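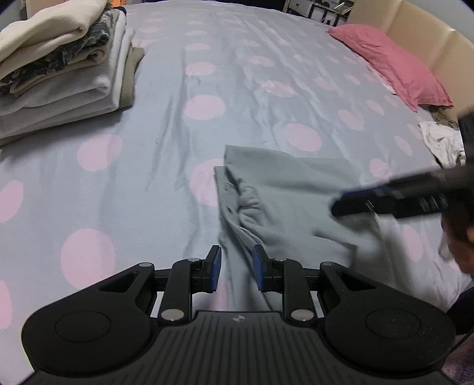 Fold on the Bed

The best surface in most homes for folding clothes is the bed, and most published advice on laundry ignores it. The advice assumes a table. It shows a clear rectangle at hip height, good light, a person standing square to the work. I have lived in four apartments and have never had that table for more than a few days at a time. It fills with mail. The bed is cleared every morning because someone has to get out of it, and for the next fourteen hours it is the largest flat area in the building that has no other job.

My argument is narrow. I am not claiming the bed is a good table. It is soft, it is low, and it moves. I am claiming that these faults matter less than people think, that two of them can be corrected, and that the habit of waiting for a proper surface is the main reason clean clothes sit in a heap until they are worn.

Start with area. A folding surface has to hold three things at once: the pile not yet folded, the garment being worked on, and the finished stacks. A kitchen table can do this for a small load. For a full load it cannot, and the finished stacks end up on chairs. On a bed, the unfolded pile can go near the pillows, the work happens at the edge closest to you, and the stacks go to the side. The hands travel a short distance and nothing is carried twice.

Next, friction. A sheet holds a garment where you put it. A polished table does not, and a T-shirt with one sleeve hanging over the edge will pull itself off. The amount of grip varies with the sheet. Brushed cotton grips hardest, to the point where a knit shirt resists being slid and has to be lifted. A sheet with a smoother, slightly shiny face lets the cloth slide a little, and I prefer that, as long as the sheet itself is pulled tight. The pale blue-gray one with pink dots at the head of this page has long soft creases running toward the near side, and creases like that are the first thing I would correct.

A crease in the sheet becomes a ridge under the garment. If the ridge crosses the fold line, the fold follows the ridge. The error is small on the first fold and doubles with each one after it. The correction takes a few seconds: pull the sheet toward you at two points, a forearm's length apart, and run a flat hand from the middle outward. Do it once before the load and again halfway through.

Pattern is a matter I have argued over with my sister-in-law, Hằng Mạch, for several years. She holds that patterned bedding hides things. Socks disappear on it, and so do lint and loose threads. She folds on a plain white coverlet and will not be moved. I hold that a repeated print is useful. Polka dots give you a rough reference for straightness, and a plain garment shows up well against them. A sage green piece on pink dots can be found from the doorway. Socks are a separate problem and ought to be dealt with before anything else is unfolded.

Then there is softness, which is the objection I hear most. A mattress gives under pressure, so you cannot press a fold down the way you can on a hard top. This is true. It is also less important than it sounds, for the reason that most household folding does not depend on pressing. It depends on getting the layers flat before they are stacked. A fold made over a flat under-layer will stay reasonably sharp with one pass of the hand. A fold made over a bunched under-layer will not stay sharp on any surface, including granite.

The green garment shows this well. Its upper panel is good work: smooth, with a clean corner at the left. The layers beneath are another matter. Along that same left edge the cloth is gathered into tight wrinkles, and the fold above does nothing for them. Wrinkles in an under-layer are set by the weight of whatever goes on top, and a neat panel on top simply conceals them until the thing is next worn. I would open it, draw the gathered part out flat with both hands, and start again. If the gathering is sewn in, as at an elastic waist or a cuff, it cannot be drawn flat and should not be forced. Fold so that it lies at an outer edge and let the smooth cloth take the middle.

I learned the edge rule from Giang Quách, who ran the pressing room at Osato, a laundry that served small hotels, in the years I did the books there. She wrote nothing down. The rule, as I reconstruct it, is that thick parts go outside and thin parts go inside, and a stack is judged from its side and never from its top. People who fold for their own drawers judge from the top, and their stacks lean.

The low height of the bed is the one fault I take seriously. Standing and bending over a mattress for a full load is hard on the lower back. There are three remedies. You can kneel on a cushion, which puts the surface at the right height for most adults and also limits how long you will want to continue. You can sit on the bed with one leg folded, which is comfortable but tilts the surface toward you. Or you can put a board across the near corner and work on that while standing, which solves very little. I kneel.

A board does have one good use. For dress shirts, and for anything that must go into a suitcase flat, a stiff panel under the garment restores the hard surface. I bought a Brokell folding board in a July sale and used it for every shirt for a month. The results were better than mine by hand, by a margin I could see and that no one else in the house could. I now use it for travel only. The Jitlow version, which has hinges, was returned. The hinges caught on knitwear.

Hygiene comes up as well. The complaint is that clean clothes should not touch a bed that has been slept in. I accept it. The answer is to fold on the day the sheets are changed, or to spread a clean flat sheet over the top first. I keep one for this purpose at the foot of the bed, and it goes through the wash with everything else. It also gives you a way out if you are interrupted - gather the corners, lift the whole load off, and put it back later without having to sort it again.

That interruption is the real weakness of the method, though some would call it a strength. A heap on a table can stay there for a week. A heap on the bed has to be dealt with by bedtime. Đức Đinh, who shared my second apartment, dealt with it by moving the heap to the floor at night and back to the bed in the morning, and kept this up for most of a winter. The bed imposes a deadline but it cannot enforce one.

I have read the case for not folding at all. It says that underwear, gym clothes and pajamas may be dropped into a drawer with no loss. For those categories I agree, and I stopped folding them long ago. The case is weaker for woven cotton, linen, and any garment with a collar or a placket, where a wrinkle set in storage has to be taken out with an iron. Ironing one shirt takes me longer than folding six.

What I would ask of people who write household manuals is modest. Put in a section on the bed. Give the order of work: sheet tight, socks out first, large items next, under-layers flat before each fold, thick parts to the outside. State the correct height and admit that kneeling is the way to reach it. The readers who own a clear table can skip the section. The rest of us are already folding on the mattress, badly, with the sheet in ridges, and the fixes take less time than clearing the mail.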